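Stekville Burial Records Index – User Guide
Section 4: Searching for a person and sending in a correction

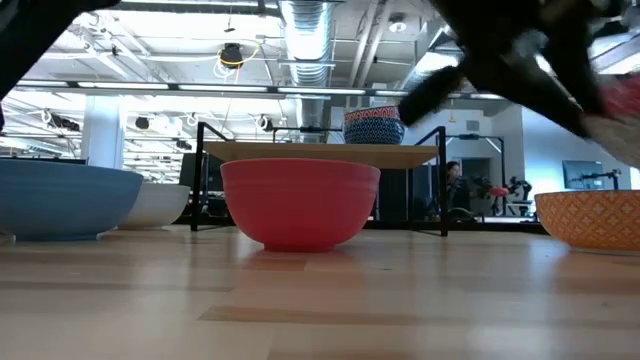 Photo: Biljana Stojanović / Stekville Burial Records Index

Last updated: January

Read section 3 first if you have not set up a reader login. You can search without one. You can't send corrections without one.

The index holds 3,964 entries. Of those, 1,147 have no surname. Mostly enslaved people, servants, infants, and travelers who died in town. The clerk wrote what he wrote. So a surname search will miss a lot of people, start with the steps below.

4.1 Basic search

1. Open the Search tab. Leave "Exact spelling" off.
2. Type a first name OR a surname. Not both, not yet.
3. Set the year range. Default is the whole run, too wide for common names.
4. Press Find. Results come up oldest first.
5. Click the entry number (left column) to open the full record.

Note: clerks spelled by ear. Try Kate, Cate, Catherine, Katharine. The index matches some of these but not all.

4.2 Searching for people with no surname

1. Go to Search > More options.
2. Tick "No surname recorded."
3. Pick a household name from the list if you know one. This is the head of household named in the entry, often the enslaver. Not the person buried.
4. Add a parish or burying ground. Optional.
5. Press Find.

Caution: do not assume a person shared the household's surname. Some families did take it later, many didn't. If you copy a record into your own tree, copy the name as it is in the entry and put your guess in the notes.

Note: original wording is kept in the transcripts, including terms that are hard to read now. You can turn on the content notice under Settings > Display.

4.3 Saving a list

1. Tick the box beside each entry.
2. Press Save list, give it a name.
3. To download, choose Plain text or Spreadsheet.

Limit is 700 entries per list. Over that the download just stops – no warning, we know. Split it into two lists.

4.4 Sending a correction

1. Open the record. Press Suggest a change.
2. Pick the field (name, age, date, place, other).
3. Type what you think it should say.
4. Give your source. Book and page, or upload a scan. Family Bible is fine, please include the title page if there is one.
5. Press Send. You'll get a refrence number by email, keep it.

Comment box holds 1,000 characters. Longer stuff, attach a file.

Caution: don't put details of living people in the comment box. Comments are public once a correction is accepted.

Accepted changes show up under the old reading – the old reading is never deleted.

Related
Section 3: Setting up a reader login
Section 5: Reading the sexton's abbreviations
Section 6: The Tikach account books
Using the map of burying grounds

Comments (3)

Kaushik
4.2 step 3 was what I was missing. Found two entries under a household I'd already given up on. Thank you

nevadance
Does the year range use old style dates or new? January to March entries seem to be off by a year for the early ones.

Biljana Stojanović
@nevadance Old style, as written in the book. Search both years for now. Will add a note to section 5.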